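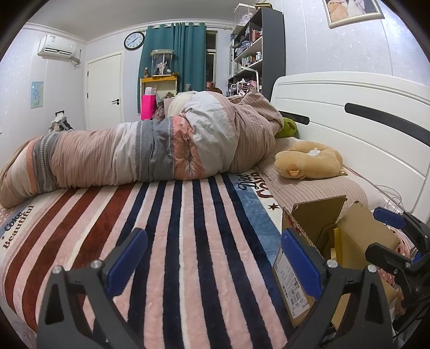
Rolled comforter on a striped blanket.

Filed under: Scoring & Scoreboards > Club Guides

Section 2: Setting up your scoreboard for a limited-overs match

I've scored for our side on the Grandier board for a few summers now, and I rewrote this section because the old one had you entering the players before the match existed (don't do that, it loses them). Have the console plugged in and the board switched on before you start.

1. Press and hold MENU until the console beeps twice. You'll land on the home page with the last match still showing. Leave it alone for now.

2. Choose New Match, then Limited Overs. The console always offers 50 first. Use the arrows to get down to 20, or whatever your league plays, and press OK.

3. Type in the two team names. You get eight letters each, so Plarnico fits perfectly and most of us have to get creative. Becerra and Indance are already in the league list if you're playing either of them!

4. Enter the toss. Pick the winner first, then bat or bowl. If the toss is late, choose Skip and come back to it, but do come back before the first ball, or the board will put the home side in to bat.

Note: You can swap the innings after a wrong toss entry, as long as no ball has been scored. Go to Match, then Swap. Once there's a ball in the book you'll have to start a new match.

5. Load the players. If you saved your squad last time, press Squad and tick the eleven who are playing. Typing them all fresh takes ages, and I always end up with a spare keeper.

6. Set the extras. Wides and no-balls are one run each out of the box. Our junior league makes them two, so I change it under Rules, and then I have to remember to change it back for the seniors on Sunday.

7. Press Test. Every digit on the board should run from 0 to 9. Walk out to the middle and look back at it from there, as the batters will.

Caution: Don't unplug the data cable while the test is running. The board can freeze on whatever it was showing, and you'll need to power the whole thing off and wait a full minute.

8. Press Start when the umpires walk out. The overs counter should read 0.0 and the target line should be blank.

Note on memory: The console holds 2,000 balls before it starts writing over the oldest match. Mine was sitting at 1,162 when I last looked, so I had room for a few more games. Check yours under Storage, and copy anything you want to keep onto a stick first.

Note on big totals: Scores past 200 are fine, but the target line only has three digits, so wickets move down to the small panel during a chase. It looks odd the first time.

If the score on the board doesn't match the console, press Resend. If it still doesn't match, go to Section 3, Cables and Signal.

Last updated 26/05/2026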